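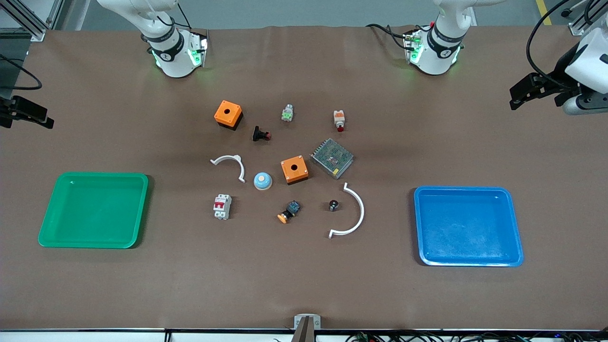
Small electrical and industrial components on the brown mat, with the green and blue trays to either side.

The Vukine parts store completed its annual sorting in April. Stock held under 25 headings was reviewed, and duplicate entries were withdrawn from the Mikuš register. Small components are now to be sorted at the bench before they go back to the shelves. Readers who keep similar stores are advised to clear both trays before starting a new batch. Labels for the upper drawers remain on order from Kokeck.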